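Komell Community Help
Home > Hair and Skin > Long hair

Hair shedding loads since I moved, is it the water or am I doing something wrong?

Posted by Nomvula Zwane

Hello all, long time reader, first time asking. I moved to Kemeys in March for work and my hair has been a misery ever since. It's down to my waist, quite fine, but there's a lot of it, and it used to be the one thing about me that looked after itself. Now it's dull, it feels sort of coated even straight after a wash, and the amount coming out in the plughole is scaring me a bit.

The water up here is very hard. I have to descale the kettle all the time and the shower screen goes cloudy if I so much as look away from it. Where I lived before, in Bekedgate, the water was lovely and soft and I never gave it a thought.

What I do at the moment: wash every other day with whatever shampoo is on offer, conditioner all over, towel round my head, then brush it through and let it dry on its own. No dye, no straighteners. I did have a rotten flu just before the move, if that matters? And my mum says it's stress and I should eat more liver (no thank you).

So is it the water? Should I spend money on one of those shower filters? And is there anything I can do that doesn't cost the earth, as the deposit on the flat cleaned me out!

Posted by Pondance

Oh you poor thing, I could have written this myself a few years back. I went from soft water to very hard and my hair turned to string within weeks.

First bit, because I think it's the most useful: you said flu just before the move. A proper fever can set off shedding a couple of months later and it can go on for a good while before it settles. Mine did exactly that after a bad chest infection and I blamed everything else first, including my poor pillowcase. It came back, all of it, and I had a daft fringe of baby hairs standing up round my forehead for ages. If it keeps going or you see actual thin patches, get your GP to do bloods and ask about iron and thyroid. My iron was on the floor.

Now the water. Hard water won't usually make hair fall out from the root, but it does leave it rough and tangly and then it snaps, and snapped hair in the plughole looks just the same as shed hair until you pick some up. Look at the ends. If there's a tiny pale blob at one end it has come out from the scalp. If they're all different lengths with no blob, that's breakage, and that part you can do something about.

What I'd do in your shoes:

Get a chelating shampoo, sometimes sold as a swimmer's shampoo. Use it once a fortnight, no more, it's quite stripping. The rest of the time your cheap one is fine.

Keep the conditioner off your roots. Ears down is plenty. With fine hair, putting it all over might be half of your coated feeling.

Squeeze with an old T-shirt. I know everyone says it and I rolled my eyes too, but the towel turban was roughing mine up something dreadful.

And please stop brushing it from the top when it's soaking! You didn't say that you do, but I'd put money on it. Wide comb while the conditioner's still in, starting at the ends, then leave it alone until it's nearly dry. I use a cushioned paddle brush for the dry brushing and work up in sections from the bottom.
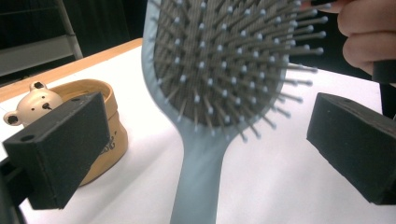
Paddle brush, the kind with the little ball tips on the pins

Check yours for missing tips by the way. A bare pin scratches your scalp and snags the lengths, and you don't notice it's gone until you run your palm over them. Wash the brush as well, with a drop of shampoo in lukewarm water, and leave it to dry with the pins facing down so the water doesn't sit in the cushion. I do mine when I change the bed, otherwise I forget.

On filters, I had one and I wasn't convinced. The screw-on ones mostly deal with chlorine, they don't soften the water, whatever it says on the box. A proper softener does, but you're renting, so that's that.

Posted by oddsocks212

its the water. get a filter. mine was 30 quid and my hair was fine after

Posted by Wendy at the allotments

I'd go along with nearly everything Pondance has said, and I'd add the old-fashioned vinegar rinse, which costs pennies. One tablespoon of cider vinegar in a big jug of cool water, poured through after you've rinsed the shampoo out, left a minute, then rinsed again. Don't be tempted to make it stronger. I did once and my scalp stung all evening, and my husband said it was like sitting next to a bag of chips. The smell goes as it dries if you've kept it weak.

I've lived with hard water for 40 years and had long hair for most of them, and the other thing I'd say is plait it for bed. Loose plait, soft bobble, nothing with a metal join. 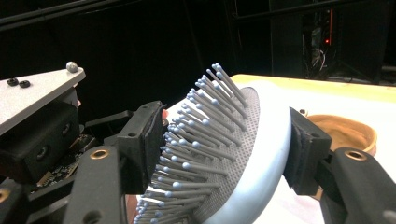

A satin pillowcase is nice too, though I wouldn't rush out for one while you're short of money. An old silky scarf laid over your ordinary pillow does much the same job, if you're not a thrasher.

I'd also cut the washing down if you can bear it. Every other day is a lot of hard water going over waist-length hair, and the ends have been through years of it already. Go to every third day and see. You'll have one greasy week, put it up in a bun, and then mine at least calmed down. If you exercise a lot, just wash the roots and let the suds run through the rest.

And have a trim, even half an inch. I know, I know. But split ends catch on each other, and then you get those little knots at the bottom that you end up ripping out in a temper.

As for your mum and the liver, she's not completely wrong about iron, but don't go taking tablets before you've been tested. Lentils, eggs, a bit of red meat if you eat it. My niece swore by one of those hair gummies and all she got was an expensive month.

Let us know how you get on with the blob test!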